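Rubrik: Küche & Tisch | Zadlow-Brief, Dezemberausgabe
82 Mal geteilt · 3 Kommentare

Tellerstapel, Besteckkorb und die Sache mit dem Schrank

Ihr Lieben,

eigentlich wollte ich diesmal über Gewürzgläser schreiben, das hatte ich im letzten Brief ja groß angekündigt. Die Gewürzgläser müssen warten! Ich bin nämlich beim Geschirr hängen geblieben, und zwar gründlich, mit allen Schranktüren offen und einem kalten Tee auf der Fensterbank.

Angefangen hat es damit, dass ich eine Suppenschale wollte und dafür erst mal alles andere ausräumen musste. Bei mir war das Geschirr immer nach Sorte sortiert: die flachen Teller auf einem Turm, die kleinen auf dem nächsten, die Schalen ganz hinten, wo man mit ausgestrecktem Arm und viel gutem Willen gerade so drankommt. So hat es meine Mutter gemacht, so stand es im Laden, und so habe ich es über drei Umzüge hinweg immer wieder eingeräumt. Edeltraud Reisinger (manche von euch kennen sie noch aus der Backreihe) hat mir dann am Telefon erzählt, dass sie seit Jahren nach Gedecken stapelt. Also für jeden Platz am Tisch ein eigener kleiner Stapel, die Teller unten, die Schale obendrauf, fertig. Ich fand das erst ein bisschen albern. Wer stellt denn Schalen auf Teller in den Schrank, das braucht doch viel zu viel Höhe?

Dann habe ich nachgemessen, und bei uns passt es wunderbar, man muss nur den Regalboden eine Lochreihe höher setzen. Das Umräumen selbst hat einen halben Nachmittag gedauert, inklusive Auswischen und inklusive der unvermeidlichen Diskussion, ob wir die Fonduegabeln noch brauchen. (Brauchen wir. Sagt jedenfalls der andere Teil des Haushalts.)

Unser weißes Alltagsgeschirr kommt übrigens von Borkowska und ist nichts Besonderes, einfach Weiß, ohne Muster, ohne Goldrand. Ich habe es damals gekauft, weil man einzelne Teile nachbestellen kann, und bin bis heute froh darum. Und das Besteck lag bei uns bis vor Kurzem in der Schublade, in so einem Einsatz, in dem sich unten immer Krümel sammeln, obwohl da wirklich nie jemand isst. Jetzt ist ein Teil davon in den Drahtkorb gezogen. Der kommt zum Essen mit auf den Tisch und alle nehmen sich, was sie brauchen.
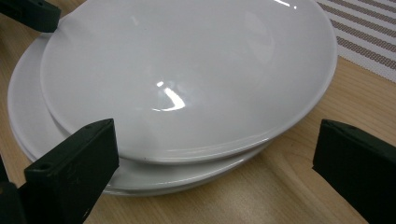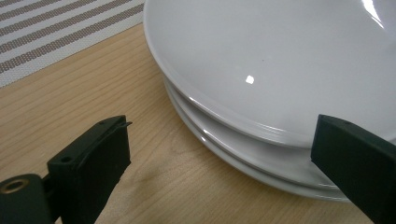
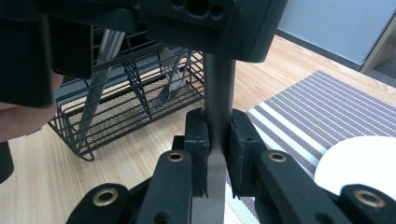 Wie hoch darf so ein Geschirrstapel im Schrank eigentlich werden?

So hoch, dass man ihn noch mit beiden Händen bequem herausheben kann, ohne darüber etwas zu streifen. Schwere Teile gehören nach unten und große unter kleine, und auf Regalböden mit dünnen Trägern verteilt man das Gewicht lieber auf mehrere niedrige Stapel.

Diese Frage kam in den letzten Wochen so oft per Mail, dass ich sie gleich hier beantworte. Wer es ganz genau wissen will, stellt einen Stapel auf die Küchenwaage. Bei mir bringt allein die größte Servierschale fast 700 Gramm auf die Anzeige, und da ist noch kein Löffel Kartoffelsalat drin!

Ein paar Dinge sind mir beim Umstellen noch aufgefallen, die schreibe ich euch einfach so hin, wie sie mir einfallen.

Das Tischdecken geht viel schneller. Ich nehme einen Stapel, stelle ihn an den Platz und bin mit dem Platz durch. Früher bin ich mit den flachen Tellern einmal rundherum gelaufen, dann mit den kleinen, dann mit den Schalen, und am Ende hat doch irgendwo eine gefehlt. Sogar mein Neffe macht jetzt freiwillig mit, und der deckt sonst nur unter Protest.

Die Tischsets lege ich inzwischen zuerst hin, auch wenn noch gar nicht klar ist, wer alles kommt. Meine gestreiften sind gewebt, graubraun und weiß, und ich liebe sie sehr, nur beim Saubermachen sind sie ein bisschen zickig. Ausschütteln, mit einem feuchten Tuch drüber, flach hinlegen. Nicht über die Stuhllehne hängen, da behalten sie den Knick tagelang. Ich weiß, wovon ich rede.

Beim Drahtkorb gehen die Meinungen auseinander. Schön luftig ist er, und schnell ausgespült auch. Aber dünne Griffe rutschen gern mal durch die Maschen, deshalb braucht der Boden eine Einlage. Ein Stück Antirutschmatte reicht völlig, das kann man mit der Küchenschere zuschneiden und zwischendurch mitwaschen. Ob Gabeln mit den Zinken nach oben oder nach unten hineingehören, darüber streiten wir zu Hause noch. Fiachra Ó Súilleabháin, der bei Pendirley den Kochkurs leitet, besteht auf Griff nach oben, damit keiner an die Zinken fasst. Klingt vernünftig, ich vergesse es nur ständig.

Und dann noch zu den kleinen dunklen Punkten in der Glasur, weil mich die auch beschäftigt haben. Ich fahre mit dem Fingernagel drüber. Ist die Stelle glatt, bleibt das Teil im Alltag. Hakt es, kommt die Schale aus der Essensrunde und wird Schlüsselschale oder Untersetzer für den Basilikum. Wegwerfen mag ich so etwas ganz schlecht.

Was ich noch nicht gelöst habe, sind die Dessertteller mit dem blauen Rand. Die passen von der Größe her auf keinen der neuen Stapel, sie wackeln oben drauf wie ein schief sitzender Hut. Im Moment stehen sie beim Kuchengeschirr und gucken beleidigt. Falls jemand von euch eine Idee hat, immer her damit, gern auch mit Schrankmaßen!

Im nächsten Brief dann aber wirklich die Gewürzgläser. Ich habe bei Emura schon Etiketten bestellt, viel zu viele natürlich, 1.000 Stück auf der Rolle, kleinere Rollen gab es nicht. Wer welche haben möchte, meldet sich einfach, ich schicke gern ein paar Meter im Umschlag weiter.

Bis dahin, räumt schön (oder lasst es bleiben und trinkt den Tee warm)!

Schlagwörter: Geschirr, Schrank einräumen, Tisch decken, Besteck

3 Kommentare

Hanne_am_Herd
Gedeckweise stapeln wir im Ferienhaus schon immer, da finden sich die Gäste gleich zurecht. Zu Hause bin ich nie auf die Idee gekommen. Wird am Wochenende probiert!

M. Wolters
Bei uns scheitert es am Oberschrank, die Böden sind fest verschraubt. Ich habe mir mit einem kleinen Regaleinsatz beholfen, darunter die Teller, darüber die Schalen. Zu den Desserttellern: hochkant in einen Tellerständer, das klappt auch bei schmalen Schränken.

quittengelb
Gabeln mit den Zinken nach oben, sonst sieht man ja nicht, ob man eine Gabel oder einen Löffel erwischt. Und ich nehme gern ein Stück von der Etikettenrolle, Mail ist unterwegs.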